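4. Limpieza y cuidado del tablero

El tablero blanco de la mesa Vestalau se entrega con una película protectora. Retírela antes del primer uso.

1. Retire los objetos y pase un paño suave, sin pelusa.
2. Lave con agua a menos de 40 °C y jabón neutro.
3. Seque siempre a continuación, también los cantos.
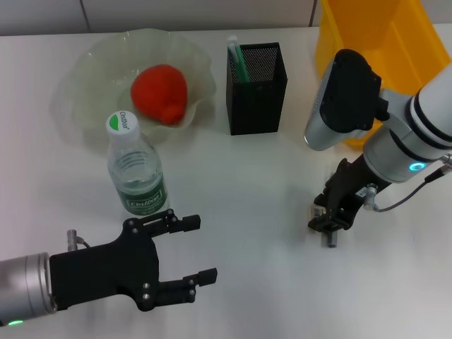

Fig. 7. Objetos sobre un tablero blanco.

Nota: las manchas de tinta o fruta se tratan con el limpiador Fado – déjelo actuar 30 segundos y aclare.

Precaución: no use lejía, acetona ni estropajos. No apoye recipientes a más de 38 °C durante las primeras 24 horas tras aplicar el sellador Baran.

4. Revise los tornillos de las patas cada mes de diciembre.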